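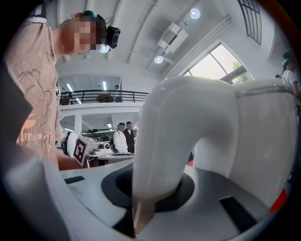 Hand-held grippers at Jonwood: gallery

We spent Monday at the Jonwood workshop comparing hand-held grippers for the Hanach project. Corina Lehner ran the sessions and Leszek Olszewski looked after the cameras and cables. The question was whether our older finger pads could still do household jobs, or whether we should move to the softer set from Pulbridge. We logged 148 attempts between the two sets.

The kettle was the hardest item on the list. It weighs some 700 grams empty and the handle is smooth, so it tends to swing if the fingers close too near one end.
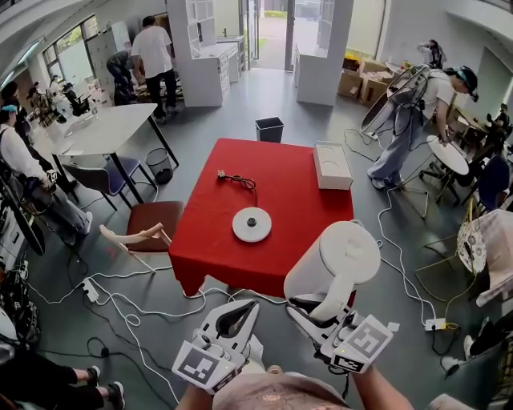

White kettle in the right gripper, with its base and box on the red cloth.

Markers on the sides of the grippers are used for tracking – Miroslava Slanina will post her notes on lighting and marker size separately.

Related
Choosing finger pads: first notes
Wrist camera or head camera?
Szewczyk controller, set-up guide
Workshop dates at Jonwood

Comments (2)

Ryszard Mazurek
Did you try the kettle with water in it? Ours slipped at half full.

Yolanda Campos
Which pads did you prefer in the end? We have the Pulbridge ones and they wear quickly at the tips.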